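The wall that sold the Tindon project was blue. Coralie Sutcliffe had been hired to fit out a small shower and wash space on the ground floor of a former print works, and the client had asked for white. White tile, white grout, white everything. She brought one sample board with blue on it, more or less as an afterthought, and it stayed on the windowsill for the rest of the meeting.

"Kelly kept looking over at it," Sutcliffe says. "By the time we got to the taps I had crossed out white on my sheet."

Kelly Guerra, who runs Tindon, remembers it differently. She says she had already made up her mind about the color and wanted to see if the designer would fight for it.

Either way, blue went in. The tile is long and narrow, laid in a staggered pattern like brick, with white grout. Narrow tile is slow work. There are more joints in every row, and a small drift at one end of a wall shows up badly at the other. Pirmin Baumgartner, the tiler, set out the first wall twice before he was happy with it. He dry-laid a row on the floor, measured it, picked it up and started over from the opposite corner.

"With a big tile you can hide a bad wall," he says. "With these, the wall has to be right first." He spent two days on plaster before he opened a box of tile.

The grout was the other argument. Baumgartner wanted gray, which is easier to keep looking clean. Sutcliffe wanted white so the pattern would read from the door. They made up a test panel with both and left it leaning in the hallway. People who walked past were asked to choose, and white won by a wide margin. Baumgartner still thinks gray would have been the sensible pick. He has told the cleaning crew to call him in a year.

The lighting came late. The first plan called for a single ceiling fixture, and on paper that was enough. Once the tile was up, it wasn't. Blue takes in a lot of light, and by four in the afternoon the corners went dull. Fabian Kofler, the electrician, suggested putting LEDs along the edges of the tile and letting them shine across it. He had used small round modules on a shop counter in Bokent and had some left over.

He mounted them close together in a column on a metal strip, running straight up beside the tile, with more modules on a second strip higher up. Light that comes from the side picks out every joint - good news if the tiler has done his job, bad news if he hasn't. Kofler switched the column on for the first time with Baumgartner standing next to him. Neither of them said anything for a while, and then Baumgartner asked him to leave it on.

There is a drawback. Glazed tile throws some of that light straight back, and close to the modules you get a bright patch of glare. Sutcliffe looked at frosted covers and decided against them. They softened the light but flattened the tile, and she did not want to lose the joints after all that work. A dimmer did most of what she needed. The round black fixture on the gray surface outside the glass stayed, and it lights the approach.

The tile and grout together came to $490, less than Guerra had set aside. Labor was the larger part of the bill, as it usually is with small tile. Baumgartner was on site for nine days, and the electrical work took two more.

Guerra has been asked whether she would do the same again in the upstairs washroom, where work starts in May. She would keep the long tile and the white grout. She is less sure about the color. Sutcliffe has already dropped off a sample board, and there are six greens on it.
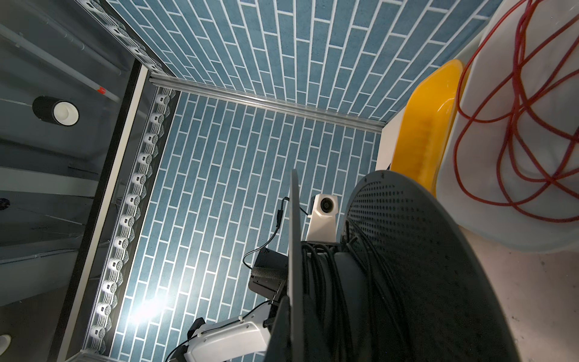
*Blue tile and white grout at Tindon, lit from the side by Fabian Kofler's column of round LED modules.*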